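## 3. Setting up the Bellberg field easel

Read this section before the first outdoor session. Keep the canvas off the easel until step 4.

1. Open the three legs fully and press each foot into the ground. On paving, fit the rubber caps.
2. Set the rear leg 2 notches shorter on sloping ground.
3. Raise the mast and tighten the side knob. Do not raise it past the 149 cm line.
4. Place the canvas on the lower tray, bring down the top clamp and turn it until the canvas no longer slides.

**Caution:** the mast drops freely when the side knob is released - hold it with one hand. 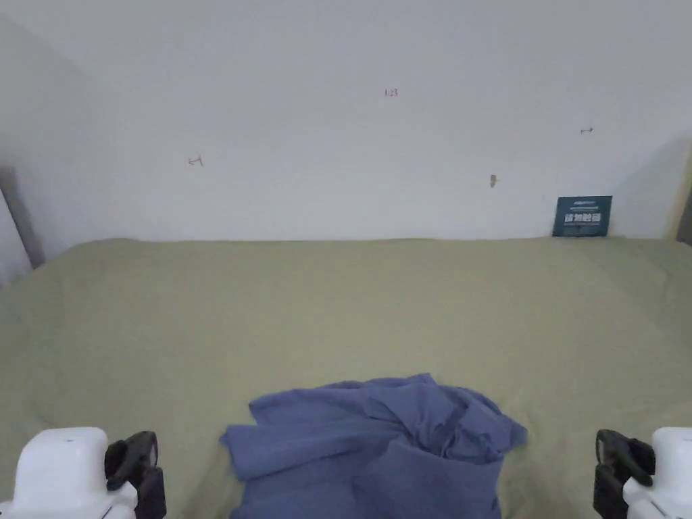

Can the easel be left standing overnight with a wet painting on it?

Only indoors, with the mast fully lowered. Outdoors, move the painting to the Ternberg wet-panel carrier and fold the easel.

5. Hang the weight bag from the centre hook in any wind. Fill it with stones or sand, up to the seam.

**Note:** easels sold before March have a wing nut in place of the side knob. Tighten it by hand only - pliers will strip the thread.

Revised by Jarmo Seppälä, February 2020.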